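碗架上的半小时
洗完的碗该擦干还是晾干,各家有各家的习惯
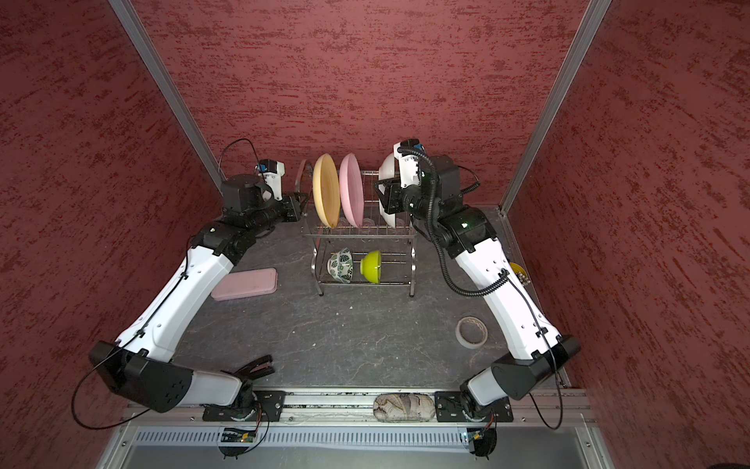 靠后墙摆放的金属沥水碗架。

卢姆图里耶·斯托亚诺维奇在布拉尔霍姆住了12年,搬过2次家,厨房一次比一次小。她家里一直没有洗碗机,晚饭后的碗都是手洗,洗好了放在架子上过夜。

她母亲那一辈人不这么做。碗洗完要马上用布擦,擦好收进柜子,台面上什么都不留。斯托亚诺维奇小时候负责擦杯子,至今记得那块蓝格子布总是潮的。成家以后她不再擦碗,母亲来住的时候,两个人为这件事争过几回。

擦碗布的问题在于换得不够勤。一块布擦过碗,又擦手、擦台面,挂在水龙头旁边一整天,到晚上已经有味道了。愿意擦碗的人家,最好把擦碗和擦手的布分开,每天换洗,晾透再用。

晾干省事,但碗不能叠着放。碗口朝下,略微倾斜,碗与碗之间留出空隙,水才流得下去。筷子和勺子单独立在筒里,筒底要有孔。木砧板侧着立起来,两面都能通风。冬天窗户关得严,厨房里湿气散得慢,1月份早上起来碗底常常还挂着水,睡前把门敞开会好一些。

架子本身也要洗。接水盘里的积水每天倒掉,水垢用白醋泡半小时,再拿旧牙刷刷。镇上的杂货店克尔门迪卖的单层碗架宽35厘米,够一家三口用一顿饭。店里也有双层的,买之前先量一量吊柜离台面有多高,上层放汤锅很容易顶到柜底。

斯托亚诺维奇现在用的是单层。周五晚上孩子们回来吃饭,碗多得放不下,她就在台面上铺一条干毛巾,把盘子靠墙立着。母亲有时候还是会拿起布来擦,她也不拦着。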